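# Setting up a staging server for a small Rails app

These are the steps we use at Plarnemo when a client project gets past the "runs on my laptop" stage. They assume one Rails app, one Postgres database and one small Linux server. If you have a platform team, or if your app is already in containers, most of this won't apply to you.

The app in the commands is called Wurnolo. Swap in your own name wherever you see it.

## What you need first

- A server running a current Ubuntu LTS release, with root access
- A domain or subdomain you can point at it
- The app in a Git repository the server can reach
- Your public SSH key

Two GB of memory is enough for the app and the database together. With less than that, asset compilation tends to get killed partway through, and the error message doesn't say much. Add swap if you're stuck with a smaller machine.

## 1. Create a deploy user

Log in as root and make an account that will own the app. Don't run the app as root, even on staging.

```
adduser deploy
usermod -aG sudo deploy
mkdir -p /home/deploy/.ssh
cp ~/.ssh/authorized_keys /home/deploy/.ssh/
chown -R deploy:deploy /home/deploy/.ssh
chmod 700 /home/deploy/.ssh
```

Open a second terminal and check that you can log in as `deploy` before you close the root session. Then turn off password logins in `/etc/ssh/sshd_config` and reload SSH.

## 2. Install the packages

```
sudo apt update
sudo apt install git build-essential libssl-dev libyaml-dev \
 zlib1g-dev libpq-dev postgresql nginx
```

Install Ruby with whichever version manager your team already uses. We use rbenv. The version has to match the one in the app's `.ruby-version` file, including the last digit. A mismatch there is the most common reason for a first deploy to fail on us.

## 3. Set up the database

```
sudo -u postgres createuser --pwprompt wurnolo
sudo -u postgres createdb -O wurnolo wurnolo_staging
```

Use a long generated password and put it in the team password manager now. You'll need it again in step 5.

Do not load a copy of the production database. If the testers need realistic records, write a seed file. Yolanda Miranda wrote ours for the Escobar project in an afternoon, and it has since been copied into every app we've started. It creates a handful of accounts with different roles, a few orders in each state, and one customer with a very long name, which has caught more layout bugs than the test suite.
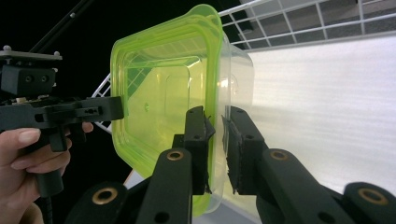 ## 4. Get the code onto the server

As the deploy user:

```
mkdir -p ~/apps
cd ~/apps
git clone git@your-git-host:yourteam/wurnolo.git
cd wurnolo
bundle config set --local without 'development test'
bundle install
```

If the clone fails with a permission error, the server needs its own key. Make one with `ssh-keygen`, then add the public half to the repository as a read-only deploy key. Forwarding your own key works too, but then deploys only work when you are the one logged in.

## 5. Add the environment settings

Create `/home/deploy/apps/wurnolo.env`, outside the repository:

```
RAILS_ENV=staging
RAILS_LOG_TO_STDOUT=1
DATABASE_URL=postgres://wurnolo:PASSWORD@localhost/wurnolo_staging
SECRET_KEY_BASE=paste-a-long-value-here
PORT=3000
```

Generate the secret with `bin/rails secret`. Characters such as `@` or `/` in the database password have to be URL-encoded, so it's easier to pick one without them.

Set the file so only the deploy user can read it:

```
chmod 600 /home/deploy/apps/wurnolo.env
```

You also need `config/environments/staging.rb` in the app. Start from a copy of `production.rb` and change two things: the mail delivery method and the default host. Mail is the one to be careful with. Send it to a catch-all inbox or write it to a file. Also check `cable.yml`, `storage.yml` and anything else in `config` that has a section per environment.

## 6. Prepare the app

Load the settings into your shell, then run the usual tasks:

```
set -a; source ~/apps/wurnolo.env; set +a
bin/rails db:prepare
bin/rails assets:precompile
```

`db:prepare` loads the schema into an empty database and runs the seeds when it sets one up. On Rails versions where the seeds don't load, run `bin/rails db:seed` yourself.

## 7. Run it as a service

Put this in `/etc/systemd/system/wurnolo.service`:

```
[Unit]
Description=Wurnolo staging
After=network.target postgresql.service

[Service]
User=deploy
WorkingDirectory=/home/deploy/apps/wurnolo
EnvironmentFile=/home/deploy/apps/wurnolo.env
ExecStart=/home/deploy/.rbenv/shims/bundle exec puma
Restart=always
TimeoutStopSec=30

[Install]
WantedBy=multi-user.target
```

Then start it:

```
sudo systemctl daemon-reload
sudo systemctl enable --now wurnolo
sudo systemctl status wurnolo
```

If the status says "failed", read the log with `journalctl -u wurnolo -n 30`. The real error is usually a few lines above the last one.

## 8. Put nginx in front

```
server {
 listen 80;
 server_name staging.your-domain;

 location / {
 proxy_pass http://127.0.0.1:3000;
 proxy_set_header Host $host;
 proxy_set_header X-Forwarded-For $proxy_add_x_forwarded_for;
 proxy_set_header X-Forwarded-Proto $scheme;
 }
}
```

Save it in `sites-available`, link it into `sites-enabled`, and run `sudo nginx -t` before you reload. Add a certificate with certbot once the plain version loads. If `force_ssl` is on in your staging config, the browser will redirect to HTTPS before there is anything there to answer — turn it off until the certificate is in place.

Add basic auth as well. It keeps search engines out and stops customers from finding the site by accident.

## 9. Write the deploy script

Baptiste Maillard set up our first version of this for Sundovon, and it has barely changed:

```
#!/usr/bin/env bash
set -e
cd ~/apps/wurnolo
git pull --ff-only
set -a; source ~/apps/wurnolo.env; set +a
bundle install
bin/rails db:migrate
bin/rails assets:precompile
sudo systemctl restart wurnolo
```

The site is down for a few seconds during the restart. For staging we live with that. Tell the testers which branch is on the server, or show the commit hash in the page footer, and you'll get fewer bug reports about things that were fixed last week.

## Common problems

**502 from nginx.** The app isn't running, or it's on a different port. Check the service first.

**Pages load without styles.** The assets weren't compiled, or nginx can't read the folder if you've set it to serve them directly.

**Blocked host error.** Add the staging domain to `config.hosts` in `staging.rb` and restart the service.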